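# Entryway with no closet: where do the shoes and towels live?

**Posted by Giorgia Guerra, July 2023**

Hi all! We moved into a second-floor place in March and I love nearly everything about it, except that the front door opens straight into the main room. No closet, no nook, not even a decent corner. There's one stretch of wall, 32 inches wide, between the door frame and the radiator, and that has to hold everything we kick off or drop when we come in.

In summer that means slides and sneakers, plus whatever towels come back from the lake. We swim a lot (the water has been gorgeous this year!) and the towels never make it to the bathroom. They land with the shoes, then somebody walks in with sandy feet, and by Sunday I'm shaking out the whole lot over the balcony.

I'd really like to keep the pale wood showing, so no big rug please. I was looking at the Brollerine bench with the lift-up seat, but it's 30 inches wide and I'm worried it will make the door feel cramped. Has anybody lived with a bench like that? Or is there some smarter way to split shoes and cloth things in a small space? I can drill into that wall, by the way. We asked.

---

**tansy_k**

get a basket

---

**Jérémie Cordier**

Oh, I love this kind of problem! We had almost the same setup for five years and went through a bench, a rack and a hanging thing with pockets before we landed on something that stuck.

First, I'd skip the lift-up bench for daily shoes. They're great for winter boots you want out of sight until it snows, but a pair of slides goes on and off so many times a day that no one is going to lift a lid for them. You'll have a nice bench with shoes in front of it. (Ask me how I know.) Slides want to be open, low, and one step from the door.

What worked for us was splitting the wall by height. Shoes at floor level, cloth on hooks above, and a gap between so the towels can't touch the shoes. I put our hooks high enough that a full-size beach towel folded once over the hook hangs clear, then hung a short shelf over them for keys and sunscreen.

For the low part, you want some kind of divider. It doesn't have to be fancy, a plain wooden box works. Slides go on one side and sneakers on the other, and the box itself holds the folded cloths. Pale wood on pale wood looks so good, too, and pink things look lovely against it.
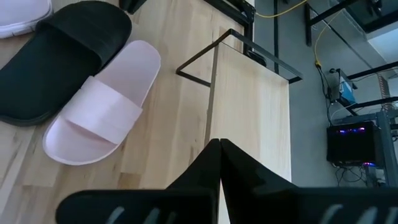
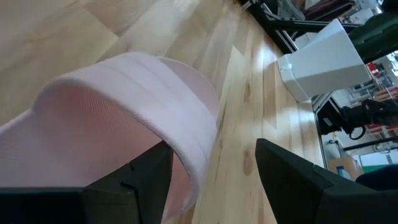

**Giorgia Guerra** wrote back the same evening: The split by height is such a good idea, I'm a bit annoyed I didn't think of it! Two things, though. Do the towels dry on hooks? Ours are thick and I'm afraid of that musty smell. And do you fold the small ones or roll them? I've been folding and they slump over as soon as I pull one out.

---

**Jérémie Cordier**

Both good questions! Thick towels dry badly on a single hook, they bunch up in the middle. Use two hooks per towel and spread it between them like a hammock, or put in a short rail. We have a Tollia rail, 20 inches, and it takes two towels side by side if you don't mind a little overlap. Anything that's soaked should go over the balcony or the tub first. The rail is for the damp stage.

As for the small ones, fold them in thirds the long way, then in half, and stand them on edge in the box with the fold facing up. You pull one and the others lean a little but they stay put, as long as the box is fairly full. If it's half empty, roll them. Rolled ones don't mind having room.

One more thing about sand: leave the slides sole down on a boot tray with a lip for a day, then knock them together outside. I used to wipe each one with a wet cloth and all I got was mud in the tread.

---

**Giorgia Guerra**

Thank you!! Two hooks per towel, of course. I measured again tonight and a 20-inch rail fits with room to spare for a hook on the end for the dog's leash. I'm going to skip the bench for now and try a box we already have from the move. The tray I still need to buy. Does the lip need to be high, or is a baking-sheet kind of edge enough?

---

**Jérémie Cordier**

Baking-sheet height is plenty for sand. Go higher if you'll use it for snow.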